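### 3.2 調査対象と方法

本研究では、短期賃貸として運用される住宅の空室期間が、物件そのものの条件と周辺環境の条件のどちらにより強く左右されるかを検討する。対象地域はPranley、Nuttall、Solomsideの3地区である。いずれも夏季の観光客を主な借り手とし、12月に稼働率が最も低くなる点で共通している。周辺環境については、物件から徒歩で利用できる散策路の有無を変数に加えた(図2)。
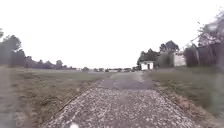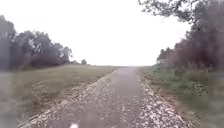
**図2** 草地の間を延びる砂利の見られる小道(2点とも同一地点)。

物件データは、賃貸管理サービスSumovに登録された住戸から抽出した。抽出の条件は、(a)家具付きの一棟貸しであること、(b)最低宿泊日数が明示されていること、(c)料金の改定履歴が残っていることである。条件を満たした物件は115件で、これらに紐づく予約記録1268件を分析に用いた。所有者自身の利用による閉鎖期間は空室に含めず、分母となる提供可能日数からも除いた。清掃や修繕のための閉鎖も同様に扱ったが、理由の記載がない閉鎖は判別できないため、空室として計上している。

空室期間は、ある予約の退去日から次の予約の入居日までの日数と定義した。同日に入退去が行われた場合は0日とする。長期の予約が途中で短縮された例では、短縮後の退去日を起点とした。取り消された予約は記録から除いたが、取り消しの時期が入居予定日に近いほど再募集は難しくなるため、その影響は3.4節で別に扱う。

説明変数は13項目である。物件側の変数には寝室数、延床面積、築年数、暖房方式、駐車区画の有無、ペット同伴の可否、最低宿泊日数、基本料金を含めた。周辺環境側の変数は、中心街までの距離、食料品店までの距離、公共交通の停留所までの距離、散策路の有無、前面道路の幅員とした。散策路は、自動車の通行を主目的としない道で、物件から徒歩で到達できるものに限った。舗装の種類は区別していない。

### 3.3 管理者への聞き取り

数値だけでは料金設定の意図を把握できないため、物件管理を請け負う事業者8社に半構造化面接を行った。質問は、閑散期の料金をいつ決めるか、最低宿泊日数を季節ごとに変えるか、所有者からどのような要望を受けるか、の順に進めた。面接は各社の事務所または電話で実施し、録音の許可が得られなかった場合は筆記記録のみを用いた。

回答には地区による違いが認められた。Pranleyの事業者は、秋に入った時点で最低宿泊日数を短縮し、週末のみの利用を受け入れる傾向にあった。一方、Nuttallでは月単位の契約に切り替える運用が多く、改装期間中の仮住まいや転勤者の一時滞在が主な需要として挙げられた。Solomsideについては回答が分かれ、夏と同じ条件を通年で維持する事業者と、冬季は募集自体を止める事業者があった。後者は暖房費と見回りの手間が収入に見合わないことを理由としている。

散策路については、募集文に記載するとの回答が複数あったものの、料金に反映させている事業者はなかった。借り手からの問い合わせは駐車場と寝具に関するものが多く、周辺の歩行環境が尋ねられるのは犬を連れた利用者の場合にほぼ限られるという。この点を踏まえ、推定ではペット同伴の可否と散策路の有無の交互作用項を加えたモデルも用意した。

### 3.4 推定上の留意点

空室期間の分布は右に長い裾をもち、0日の観測も含まれる。このため通常の最小二乗法は用いず、負の二項回帰を採用した。同一物件の記録は互いに独立とみなせないので、標準誤差は物件単位でクラスター化している。

直前の取り消しについては、取り消し日から入居予定日までの日数を三つの区間に分け、該当する空室期間にダミー変数を付した。取り消しの事由は記録されておらず、天候によるものと借り手の都合によるものは区別できない。また、基本料金は空室の発生を受けて改定されることがあり、逆の因果が生じうる。そこで、料金には当該期間の開始前に公開されていた値を用いた。開始前の値が得られない物件は主推定から除き、これらを含めた結果は付録Bに示す。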